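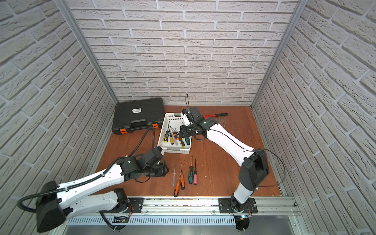 Our right arm keeps quitting partway through the sorting routine with fault 68, and I'm hoping you can tell me what I'm doing wrong, because I've now read the Skallow manual front to back twice and fault 68 gets a single line ("grip event not confirmed"). It's the two-arm bench kit, bought through Stergiou, running the Plemov task software it shipped with. It never quits over open table. It quits when the right gripper is down among the handles in the white basket, mostly over at the right end where the green-and-black one sits, and then the right arm just holds there while the left one hangs over the loose screwdrivers with its fingers open, waiting for a go signal that doesn't come. I have to clear the fault by hand every time and it's driving me a little nuts!

What I've tried so far:

- Power cycled the whole thing, both arms and the controller. Fine for a few picks, then fault 68 again.
- Re-homed the right arm. No change.
- Swapped the task assignments so the left arm works the basket. Ran a full batch with no faults, which is what makes me think it's the right arm and not my basket.
- Checked the plugs on the little board below the rail on the right side. All seated.
- Dropped the speed to half. It might fault less often? I wouldn't swear to it.

The toolbox and the pipe wrench stay at the back the whole time and neither arm is supposed to touch them, so I don't think we're hitting anything. Please tell me I don't have to ship an arm back.

Paraskevi Rallis

**Reply from Pantelis Zervas, support**

Hi Paraskevi, no shipping yet! Fault 68 means the fingers closed but the controller didn't get a "grip confirmed" message in time. Swapping the arms was a great test, thank you for doing it before writing in. Could you send me three things:

1. The grip confirm timeout for each arm (Plemov, Arm Settings, second page).
2. The reach distance the software reports when the right arm faults.
3. Whether the thin cable at the top of the right gripper still has slack when the arm is all the way down in the basket.

**Reply from Paraskevi**

OK, number one may be embarrassing. Left arm timeout is 1000 ms. Right arm is 400 ms. I did not set that, or I don't remember setting it, but I did import a settings file when we first unpacked and it's possible I clicked through something. Reach at the fault says 560 mm, same value three times running. On the cable, there's a loop standing up above the gripper even with the fingers down in the basket, so I'd call that slack. I gave it a gentle wiggle with the power off and nothing felt loose.

Should I just change the 400 to match?

**Reply from Pantelis**

Yes please, set it to 1000 and save to the arm, not only to the project (two different buttons, sorry). Then rerun the same task at full speed and send me the log. Screwdriver handles are slippery shapes and the fingers sometimes need a second squeeze, so 400 is too tight for a crowded basket. The reach is well within limits. 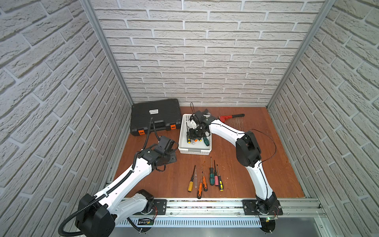

Osura, Jul 16, 2023

Update from me, with the timeout at 1000 on both arms now and saved to the arm this time (I had missed that second button completely, so thanks for spelling it out). I set the bench up with seven screwdrivers on the open table and left three showing in the basket, one of them standing straight up on the left side, since I wanted something awkward for the right gripper to reach past. The green light on the board by the right base was on when this was taken, in case that's useful to you.

Results: two full batches at full speed, no fault 68. On the third I got one pause on the orange handle, maybe a second long, then it carried on by itself. The log calls it "regrip" and doesn't list it as a fault. Log is attached to the ticket.

Two leftover questions while I have you:

- Is a regrip anything to worry about, or is that the second squeeze you mentioned?
- Can the settings import warn people when the two arms end up with different timeouts? I'd have caught it on day one.

I did have one grumble with Stergiou about the printed quick-start, which skips the Arm Settings pages entirely, but I'll take that up with them.

**Reply from Pantelis**

Regrip is the second squeeze, yes, and one in three batches is nothing to worry about. I've passed the import warning along as a feature request. I'll leave the ticket open until you've run a few more batches. If 68 comes back, send me the log before you clear it.

Status: waiting on customer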